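Chapter 7
Walls, and What We Ask of Them

Chapter goals: to explain why interior walls are painted the colors they are, to read a wall for light and shadow, and to prepare one for repainting.

Erzsébet Kozma painted rooms for a living before she taught anyone else to, and she liked to begin her first class by asking the students to describe the wall behind them without turning around. Most said "white." A few bold souls said "off-white." The wall was green. It had been green all term.

Her point was a fair one. A wall is the largest thing in nearly any room, and we give it less thought than we give the doormat. We lean things on it, hang things from it, and notice it only when it peels. Then we go to the store, where a rack of 293 paint chips is waiting, and come home with beige.

There are decent reasons for beige. A pale wall between warm and gray gets along with most furniture, including the furniture you inherited and can't get rid of. It also throws light back into the room, which matters in a house with small windows. The trade calls such colors "neutrals," though anyone who has held two of them side by side at nine in the evening knows they can quarrel as badly as red and orange.

Even a single coat of a single color will seldom look like one color. Light falls on it from one side and fades toward the other. A pale beige-gray finish can be a shade lighter in one corner and a little warmer farther along, with a faint smudge of shadow lower down that sends the new homeowner running for a sponge. Try your hand over the lamp before you try the sponge.

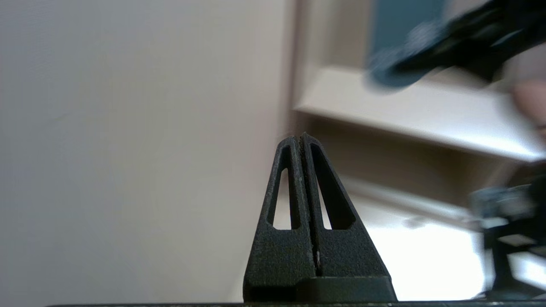
7.1 Reading a Wall

Before you open a can, spend one full day with the wall. You don't have to stare at it. Look in the morning, at noon, and again with the lamps on, and write down where it seems lightest, where it seems warmest, and where the shadows sit. Keep the notes. You will want them later, when you are sure the painter got it wrong and the painter is you.

Next, stand close to the wall and look along it toward the light. Dents, old nail holes, and roller marks show up best from this angle — often more of them than you had hoped. Mark each one lightly in pencil. We return to filling and sanding on page 73, by which time you may have decided the old paint was fine.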